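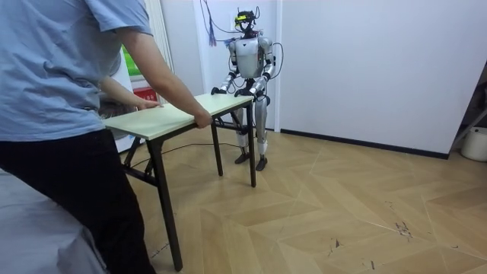
Volume 11, Number 2, page 15

FROM THE DIRECTOR'S DIARY

12 January 2019

Arrived at the Jetalow laboratory shortly after nine, in company with Sinan Şimşekoğlu of our equipment office and Yesenia Ticona, who represents the residential homes on the Cevow board. Our host was Venla Räsänen, head of the assistance program. The visit had been agreed last fall and postponed once on our side, for which I apologized again at the door.

The laboratory occupies the upper floor of the Sârbu Building, above a printing business. We signed the visitors' register, received a short safety talk, and were asked to stay behind the line whenever a motor was live. Ms. Räsänen explained that the morning would be given to one task only, the shared handling of a folding table between a person and the humanoid, which the staff call Parnen. I was content with this. At previous demonstrations elsewhere we have been shown a great many things in a short time and have come home with very little to report.

The task was chosen from our own list. When Cevow asked its member homes last year which daily jobs most often required a second pair of hands, moving furniture came well ahead of the others. A table has to be brought to a bedside for a meal or a game of cards, and then it has to be taken away again before the night round. It is not heavy work, but it is awkward for one person, and the second person is usually needed somewhere else.

The room used for the work is furnished as a plain bedroom, with a herringbone floor and white walls. The robot stands upright on two legs, in a silver and white shell, with a dark head and a bright yellow-green strip across the visor. Cables run down to it from the ceiling. Ms. Räsänen described these as part of the present stage of the project and said that she would not offer a date for their removal. I noted the answer with respect.

A member of the laboratory staff took one end of the table and the robot the other. The grip interested Mr. Şimşekoğlu most. Our staff member's hand goes naturally under the edge of a tabletop, and one does not think about it. The robot has to settle on a place to hold, and on how tightly to close its fingers, and then has to keep to that choice while the person at the far end shifts his or her weight. We saw the exercise several times. On two occasions the robot let go early and the staff member simply waited. On the others the table was lifted, turned a little, and put down again. The pace was slow. Ms. Ticona remarked that it was no slower than the pace at which she would want a table moved past a resident's chair, and I believe the remark was meant as praise.

We then asked about the person's side of the arrangement. Does the worker give an order, or does the robot follow the movement of the table? At present it is a mixture. A spoken word begins the lift, and after that the robot responds to the push and pull it feels through the tabletop. Melquiades Barrera, the engineer responsible for the arms, was patient with our questions on this point and answered the same one twice, in different words, until all three of us had it written down correctly.

Coffee at half past ten. The conversation turned to floors. Several of our older homes have raised strips in the doorways, and one has a ramp between the dining room and the corridor. Mr. Barrera asked for measurements, and I have promised to send them before the end of January. He also asked what becomes of cords and chargers in our rooms. We had to admit that they lie wherever the nearest outlet allows.
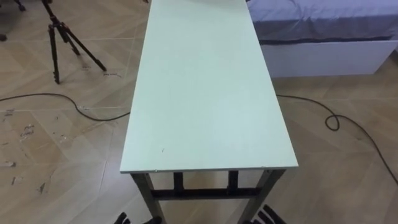
The second half of the morning dealt with the approach. Before it can lift anything, the robot must bring itself square to the short end of the table, with both hands low, and come forward to a distance from which it can reach without leaning. Mr. Barrera considers this harder than the lift. A table with nothing on it gives few points to judge by, and the legs underneath are thin and dark. He would like to try the same approach in a room with curtains, a patterned rug, and a lamp or two. I offered the training room at our Cevow office, subject to the usual permission from the insurers.

Ms. Ticona raised the matter of residents being present. Her position, which is also the position of the board, is that no trial should take place with a resident in the room until the staff of that home have themselves worked beside the machine for a reasonable period and are satisfied. Ms. Räsänen agreed at once and asked that it be put in writing, so that her own management could refer to it. A draft will go to Hazel Szabo in our legal office for review.

There was some discussion of cost. I record only that the laboratory does not seek payment for the first stage, and that our share would consist of staff time, set at 400 hours over the period of the agreement. Mr. Şimşekoğlu thinks the figure low. He observed that training hours are always underestimated, particularly on night shifts — a point on which his experience is longer than mine. I have asked him to prepare his own estimate.

At the close we were each invited to take the person's place at the table. I declined on account of my shoulder. Ms. Ticona accepted, and after two lifts reported that the moment of starting is the strange one, when the other end rises and there is no face across from you giving a nod. She suggested a tone or a light just before the lift. Mr. Barrera wrote this down.

We left at noon. On the train I went through my notes with both colleagues and we agreed on what to bring to the board: a first stage without residents, limited to staff training and to the handling of light furniture, with a report to the member homes at its end. We did not agree on whether to name a home at this point. Ms. Ticona would prefer to ask for offers, and I am inclined to let her have her way.

Letter of thanks to Ms. Räsänen dictated this evening. Doorway measurements requested from all homes with raised strips.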